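Prallow Table Set-up and Care Guide
Section 7: Looking after the top

7.1 Before first use
1. Wipe the tabletop along the grain with a soft, damp cloth.
2. Dry it straight away with a clean towel.
3. Leave the top bare for 3 days so the colour can even out.

7.2 Everyday cleaning
1. Lift objects off the top. Do not drag them.
2. Sweep up crumbs and grit with a dry cloth.
3. For sticky marks, use a little dish soap in warm water, then wipe again with plain water.

CAUTION: Do not use bleach, metho or scouring pads. Damage from these is not covered by the Sollix warranty.

Note: Osei finishing oil (part 424) may be applied every August. Allow it to cure overnight.

7.3 Objects left on the table
Pale wood darkens slowly in daylight, and anything left in one spot will leave a lighter patch. Shift your things every week or so. Dark items with a heavy texture, such as the black one with curving rows of small rounded bumps, can hold grit between the ridges. Brush them out before setting them on the wood, and check the underside as well. Felt pads are available from Terkport.
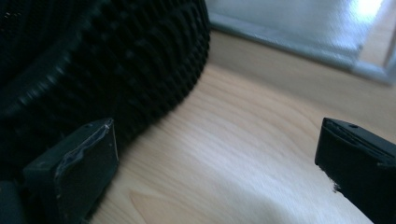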